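Rundberg Street Building, Ground Floor Workroom
Walk-through checklist with comments, January
Filled in by: Chinyere Yusuf
Covers: workroom, back corridor, store, kitchenette, rear exit

Marks used: OK, FIX (needs work before the next walk-through), N/A. Comments follow the mark where there is something to add.

EXITS AND CORRIDOR

1. Rear exit door opens fully from inside without a key. OK. Door drags on the sill for the last few inches. It still opens with one hand.

2. Exit sign lit. OK.

3. Corridor clear to full width. FIX. Two flattened cartons and a hand truck were leaning on the wall by the store. I moved the cartons. The hand truck needs a place of its own - the hook inside the store is bent and won't hold it.

4. Emergency lights come on with the test button. FIX. Corridor unit works. The unit over the rear exit came on dim and went out before I let go of the button. Replace the battery first, then the fitting if that doesn't cure it.

5. Door closer on corridor door. OK. Adjusted after the last walk-through and no longer slams.

FIRE EQUIPMENT

6. Extinguishers on their brackets, pins and seals in place. OK.

7. Gauge needles in the green. OK. The one in the kitchenette is at the low end of the green. Check again in a month.

8. Service tags current. FIX. Tag on the store extinguisher is missing. The service was done with the others according to the Nowakowski invoice, so ask them for a replacement tag.

9. Smoke alarms sound when tested. OK. Tested at 7 in the morning before anyone was in.

10. Nothing stacked within 18 inches of the sprinkler heads. FIX. Top shelf of the store again. Paper towels this time.

ELECTRICAL

11. No extension cords used as permanent wiring. FIX. The dehumidifier in the store is on a 50-foot cord run along the baseboard. It needs an outlet. Asked for at the last walk-through, still open.

12. Cords and plugs free of cuts, burns and loose prongs. OK. Removed one desk lamp with a cracked plug. It is tagged and in the bin for repair.

13. Panel door closes, 3 feet clear in front. OK.

14. Breakers labeled. FIX. Labels 9 and 11 are swapped. The kitchenette outlets are on 11.

15. GFCI outlets trip and reset. OK. The one left of the sink is stiff to reset but does.

16. Space heaters. N/A. Taken out in the fall.

FLOORS AND STEPS

17. Floor free of trip hazards. FIX. Vinyl has lifted at the seam by the kitchenette door. Glue it, don't tape it. The tape from last time has curled and is worse than the seam.

18. Step at rear exit marked. OK. Yellow edge strip is worn in the middle but visible from both sides.

19. Mats lie flat. OK.

STORE

20. Shelving fixed to the wall. OK. Traveck shelving, both bays. The load plate says 700 lb per bay. What is on there now is well short of that.

21. Heavy items below waist height. FIX. Floor cleaner in the 5-gallon pails is on the third shelf. Bring it down to the bottom.

22. Chemicals in labeled containers. OK. One spray bottle had no label and I emptied it.

23. Safety data sheets in the binder. OK. Sheet for the Wurgate degreaser is an old one. Print the new one.

KITCHENETTE AND FIRST AID

24. Water heater set no higher than 120. OK.

25. First aid kit complete. FIX. Short on medium gloves and burn dressings. The eyewash bottle expires next month. Order two so that the store has one.

26. Emergency numbers posted. OK.

WORKROOM

27. Light fittings secure, covers on. OK. One tube at the window end flickers when first switched on.

28. Windows open and latch. OK.

29. Table surfaces sound, no raised edges or splinters. OK. Tape lines on the big table are to stay where they are. Clean around them with a damp cloth, no solvent.

30. Aisles clear. OK. Keep it that way on the window side, where chairs tend to collect.

Carried over from last time: items 10 and 11. Everything else marked FIX is new, or is an old repair that has failed (17).

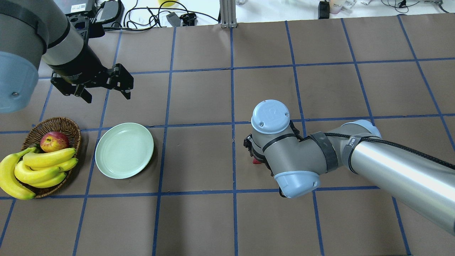
On item 11, the outlet has been quoted and can go in the same visit as the emergency light. Until then please unplug the dehumidifier overnight and coil the cord up off the floor. I'd also move item 4 to the top of the list, as the rear exit is the only way out from the store end.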